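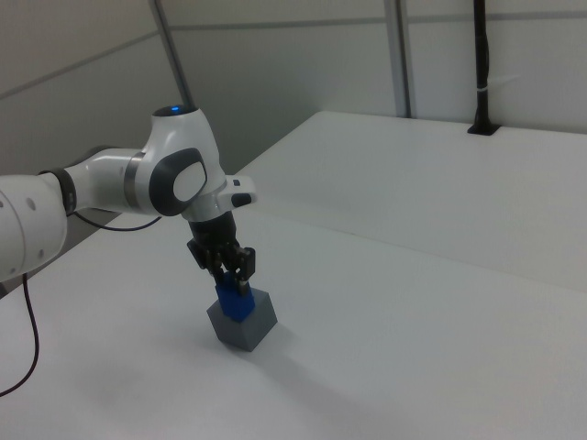 Arboleda | Equipo de Piezas y Materiales

Entrevista con Kusum Kushwaha: el oficio de hacer que una cosa entre en otra

31 de octubre de 2021. Texto: Tipene Hoani

Kusum Kushwaha guarda las piezas en cajones bajos, ordenadas por forma y no por color. Es lo primero que explica cuando se le pregunta por su trabajo. «Si las ordenas por color, todo el mundo encuentra la azul, pero luego resulta que hay muchas azules y la que necesitas es una concreta», dice. «La forma manda. El color ayuda después».

Lleva la colección de encajes de Arboleda desde que el equipo se trasladó a la planta actual. El inventario recoge 693 piezas entre bloques, cubos con hueco, tacos, anillas y tapas. Una parte llegó ya hecha y otra salió del taller. De las que llegaron hechas, casi ninguna se quedó como estaba.

«Un juego comprado suele tener mucha holgura», cuenta. «Para un niño está bien, porque quieres que la pieza entre. Para lo que hacemos aquí queremos que entre, pero que haya que ponerla recta».

El conjunto del bloque azul y el cubo gris es uno de los más sencillos de la colección y también uno de los que más se piden. El bloque es rectangular y entra por arriba. Kushwaha le ha dedicado más tiempo del que le gustaría admitir.

«El problema de un bloque rectangular es la esquina», explica. «Un cilindro lo puedes girar como quieras y le da igual. Un rectángulo tiene una posición buena y otra igual de buena si le das media vuelta, y todas las demás son malas. Si lo bajas un poco torcido, una esquina toca el borde y ahí te quedas».

Para las primeras versiones de otros encajes pidió ayuda a Sugeng Nair, que venía de la carpintería y prefería trabajar a mano. Nair hizo varios juegos en haya antes de que nadie se preocupara por las medidas escritas. Algunos siguen en uso. «Los de Sugeng son bonitos y no hay dos iguales», dice ella. «Cada bloque va con su cubo. Si los mezclas, unos bailan y otros no entran. Tuve que marcarlos por debajo con lápiz, y el lápiz se borra».

Nair, que estuvo presente en parte de la conversación, no discute el reproche. «La madera se mueve», dice. «En diciembre, con la calefacción puesta, me devolvían piezas que en verano habían entrado perfectamente. Yo las lijaba y luego quedaban sueltas. Al final dejé de lijarlas».

De aquella etapa quedó una costumbre que el equipo mantiene. Antes de dar por bueno un encaje nuevo, alguien lo mete y lo saca 60 veces a mano, con calma, y apunta en qué momentos se atasca. Kushwaha reconoce que es una tarea aburrida. También dice que ha descartado piezas en la última decena, cuando ya pensaba que valían.

«Hay encajes que van bien hasta que se cansa la mano», explica. «Entonces dejas de mirar, lo bajas inclinado y se engancha. Eso me interesa saberlo. Quiero saber cómo se comporta cuando lo hace alguien que no está pendiente».

La altura del bloque es otra discusión vieja. Yanti Harahap, responsable de las mesas y del montaje, defendía bloques más cortos, que quedaran a ras del cubo al terminar. Kushwaha los quería largos. «Si queda a ras, ¿por dónde lo sacas?», pregunta. «Le das la vuelta al cubo, lo sacudes, lo golpeas contra la mesa. Yo eso no lo quiero. Prefiero que sobresalga y se pueda coger de arriba».

Harahap lo recuerda de otra manera. «Yo no dije que a ras», aclara. «Dije que sobresalía demasiado. Si lo empujas de lado, un bloque largo hace palanca y mueve el cubo entero». Las dos coinciden en que se llegó a un término medio y en que ninguna quedó del todo contenta.

También hubo debate con las mesas. El equipo trabaja sobre tableros blancos y mates, y fue Harahap quien insistió en que no brillaran. Había probado antes una superficie más lisa, de un proveedor llamado Dramia, y la retiró a las pocas semanas. «Con la luz del techo veías un reflejo encima de cada cosa», dice. «Y se marcaban los dedos. Me pasaba el día con el trapo».

El blanco mate tiene otros inconvenientes. Una pieza blanca desaparece encima, y por ese motivo en la colección hay muy pocas. El gris se eligió para los cubos después de varias pruebas. Kushwaha quería un color que se distinguiera del tablero y que no compitiera con el del bloque. «El azul sobre gris se lee bien», dice. «El amarillo también, pero el amarillo se ensucia enseguida. El negro sobre gris no me gusta, porque el borde del hueco se confunde con la sombra».

- ¿Y quién limpia todo eso?

«El que lo usa, en teoría», responde. «En la práctica, yo». Un paño apenas húmedo para las piezas, otro seco para los huecos, y nada de productos con perfume. El polvo que se acumula en el fondo de un cubo es poca cosa, pero basta para que el bloque no baje del todo.

En el armario del fondo hay 57 cubos sin pareja. Son los restos de series que no salieron bien, de pedidos a Zonum que llegaron con el hueco mal orientado y de pruebas que nadie se atrevió a tirar. Marjorie Dobson, que coordina el equipo, ha propuesto varias veces deshacerse de ellos. Kushwaha siempre encuentra una razón para que sigan donde están.

«El año pasado rescaté 10», se defiende. «Les hicimos bloques nuevos a medida y ahora funcionan. Sale más barato hacer el bloque que hacer el cubo».

Dobson lo confirma, con matices. «Rescató 10 y guardó otros tantos», dice. «El armario sigue igual de lleno. Pero es verdad que los que ha recuperado son de los buenos».

Para los próximos meses, el trabajo está en una serie nueva que de momento se llama Ullora. Serán cubos con el hueco en un lateral en vez de arriba, de modo que el bloque tenga que entrar en horizontal. Kushwaha ha hecho ya un par de muestras y no está convencida. Sin el peso de la pieza a favor, dice, todo depende de lo bien que se apoye el cubo en la mesa, y los que tiene se desplazan al empujar.

«Les hemos puesto una base más ancha y mejora», comenta. «Yanti quiere ponerles goma. Yo creo que la goma va a dejar marcas en el tablero, pero lo probaremos».

Al terminar la conversación saca un bloque de uno de los cajones, lo mira por los dos extremos y lo vuelve a dejar en su sitio. Tiene una esquina algo redondeada por el uso. «Este entra mejor que cuando era nuevo», dice. «Y por eso habrá que cambiarlo».

Las solicitudes de préstamo de piezas se entregan en la mesa de Yanti Harahap, con el nombre del juego completo. No se prestan bloques sin su cubo.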